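# Garkier two-stage placement policy: review

Garkier is a learned policy for putting molded parts onto stamped sheet metal. The first stage estimates the pose of the plate, the second plans the approach and lowers the part. Hanan Mansour and I ran it at Khalaf for a month on the released weights, with 259 demonstrations of our own for fine-tuning.

Setup is well documented. Training took 2000 steps on one GPU. The calibration script expects a matte surface and says so only in a footnote on the last page.

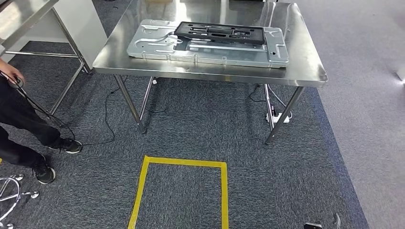 Pose estimation is the weak stage. The released weights were trained on painted panels over a dull bench, and the confidence threshold was tuned to match. With a bare silver plate on a stainless top, the table mirrors whatever rests on it, and the edge detector has a second set of contours to choose from. A black part such as the slotted plastic frame gives it no trouble, as the contrast with the metal is high. Small rotations of the part were also handled well. Most of our failures began with the plate outline.

We logged 1260 trials, 900 of them after fine-tuning. Carla Semaan wrote the scoring script and counts a placement as failed if the part has to be nudged by hand, a stricter rule than the paper uses. Our results should not be read against the published table.

The second stage is good. Approach paths are short and repeatable, and the force limit can be set per part in the config file. Recovery after a missed placement is slow: the policy returns to its home pose and runs the full estimate again, even when the plate has not moved.

Recommended for painted or matte parts. For bare metal, budget time for your own demonstrations and lower the threshold before the first run.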